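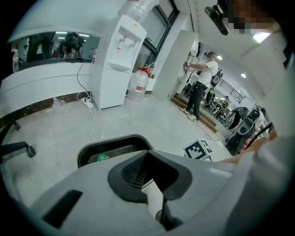 Delphine Ferreira asked me before the visit whether the visitors should touch anything, or only look. I answered that they should touch. She wrote back that in Zesstead they tried it once and spent January repairing things. So I start the talk with her question, and I come back to it at the end.

Slide 1. Good afternoon. Say thank you to Skiltenum for the room. Say my name slowly. Ask who has been to an open day with robots before, wait for hands.

Slide 2. What we showed. Leave the photo up while speaking. The gripper is held by a person, it is light gray plastic, and people wear a headset while they work. In the back one colleague is reaching to the shelves from a step. Visitors expected a robot on a stage. We gave them the normal work in the normal room, with the water dispenser and the cables on the floor.

(Pause. Drink.)

Slide 3. The plan for the open day in Stosthorpe, 10/8/18. We invited 400 people by letter and 60 came. I was disappointed in the morning and very glad by lunch, because with 60 you can talk to each one. Lambros Tsolakis made the groups. My advice: keep the groups small and let them go at different speed. The group of retired electricians stayed so long at the first station that we had to change the order for all the others.

Slide 4. Money. The day cost us 3000, mostly food and the printed guide. The guide was too long. Next time one sheet, both sides, large letters.

Slide 5. What people asked. Does it get tired - I mean the person, they asked this more than about the robot. Who decides which object to pick. Can my daughter try. How much does it cost if I drop it. Have the answers ready, and the same answers for every station. We had 2 different answers about the price and one man noticed it.

Slide 6. What I would change. A place for coats. A louder voice for the welcome, mine was too weak. Name labels with the first name big. Lazaridis lent us chairs, but they arrived after the first group, so please confirm the hour in writing.

Slide 7. Back to Delphine. Yes, they touched. We repaired one thing, a screw in a handle. I still say let them touch, but put one colleague at each station who has no other job that day.

Questions. If there is no question, tell the story of the printed guide and the wrong map. Leave the last slide with the address on until the room is empty.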